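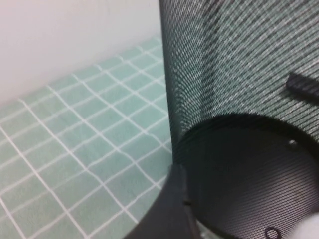

Über uns

Schön, dass Sie bei Dindell vorbeischauen! Wir sind ein kleiner Betrieb mit acht Leuten und kümmern uns um etwas, das in den meisten Büros, Praxen und Schulen irgendwie nebenher läuft: ums Aufräumen, ums Wegwerfen und um die Frage, was eigentlich in welchen Korb gehört. Angefangen hat das vor neun Jahren in einer Teeküche. Mi-kyung Ham und Priit Koppel arbeiteten damals beide in einer Druckerei, und am Ende jeder Spätschicht standen auf dem Pausentisch dieselben halb ausgetrunkenen Flaschen, daneben Verpackungen, Fernbedienungen, Stifte und alles, was sonst niemandem zu gehören schien. Einer von beiden hat dann aufgeräumt, meistens Priit, und die andere hat sich Gedanken gemacht, warum der Papierkorb drei Schritte weiter leer blieb.

Aus diesen Gedanken wurde zuerst ein handgeschriebener Zettel an der Kühlschranktür, dann ein Nachmittag mit den Kolleginnen und Kollegen und irgendwann eine Firma. Inzwischen haben wir 238 Einrichtungen besucht, vom Steuerbüro mit zwei Schreibtischen bis zur Berufsschule mit eigener Mensa, und wir lernen immer noch bei jedem Besuch etwas dazu.

Wie wir arbeiten

Am liebsten setzen wir uns mit allen zusammen an einen Tisch. Ein Tischtuch kommt drauf (Mi-kyung besteht darauf, ein Tisch ohne Tuch ist für sie eine Werkbank), und dann stellen wir die Sachen hin, um die es geht. Flaschen vor allem, denn an Flaschen scheiden sich die Geister. Darf eine mit Rest in den Korb? Wer bringt das Pfand weg? Muss der Deckel ab? In manchen Häusern wird darüber seit Jahren freundlich geschwiegen, und es tut richtig gut, wenn das einmal in Ruhe besprochen wird, mit Kaffee und ohne Schuldzuweisungen.
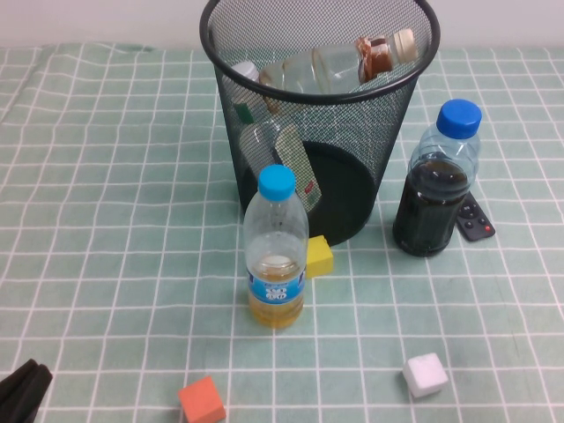
Am Ende so einer Runde gibt es eine Abmachung, die auf ein einziges Blatt passt. Wir nennen dieses Blatt den Briltis-Plan, ein Name, den wir aus unserer allerersten Schulung mitgenommen haben und einfach nicht mehr loswerden. Darauf steht, welcher Korb wo seinen Platz hat, wer ihn leert und was mit Getränkeresten geschieht. Mehr nicht, und das ist uns wichtig, denn eine Hausordnung mit zwölf Seiten liest auch bei uns im Büro keiner.

Nach einigen Wochen kommen wir noch einmal vorbei, gern am frühen Vormittag, wenn der Betrieb schon läuft und trotzdem jemand Zeit für uns hat. Dann schauen wir gemeinsam, was sich eingespielt hat und was umgestellt werden sollte. Oft geht es nur um einen halben Meter: Der Korb stand hinter der Tür, jetzt steht er neben dem Tisch, und schon wird er benutzt.

Unsere Körbe

Viele fragen uns, warum wir so gern mit schlichten Körben aus Drahtgeflecht arbeiten. Man sieht durch die Maschen, was drin ist, und merkt deshalb ziemlich schnell, wenn etwas im falschen Korb gelandet ist - bei geschlossenen Eimern fällt das erst beim Leeren auf, und dann will es keiner gewesen sein. Für Feuchtes und für Küchenabfälle empfehlen wir natürlich etwas anderes, da beraten wir Sie gern. In unserem Lager, das wir Jin getauft haben, stehen Körbe in allerlei Größen zum Ausleihen bereit, damit Sie vor dem Kauf in aller Ruhe ausprobieren können, was zu Ihren Räumen passt.

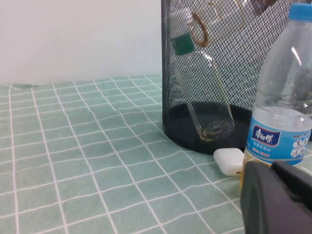

Korb aus schwarzem Metallgeflecht, darin eine durchsichtige Flasche mit kleinem grünem Etikett

Wer wir sind

Mi-kyung Ham leitet die Schulungen und beantwortet fast alle Mails selbst, manchmal ausführlicher, als es die Fragenden erwartet haben. Priit Koppel plant die Besuche und führt das Lager. Dazu kommen sechs Kolleginnen und Kollegen, die in den Einrichtungen unterwegs sind und von denen vier früher selbst in der Gebäudereinigung gearbeitet haben. Für Schulklassen gibt es außerdem unser Programm Wultix, bei dem Kinder ihr Klassenzimmer einen Vormittag lang selbst einrichten dürfen, Körbe inklusive. Die Plätze dafür vergeben wir immer im November für das folgende Jahr.

Wenn Sie uns kennenlernen möchten, schreiben Sie uns einfach ein paar Zeilen über Ihre Räume und darüber, was bei Ihnen am Abend so alles auf dem Tisch stehen bleibt. Mi-kyung meldet sich dann bei Ihnen.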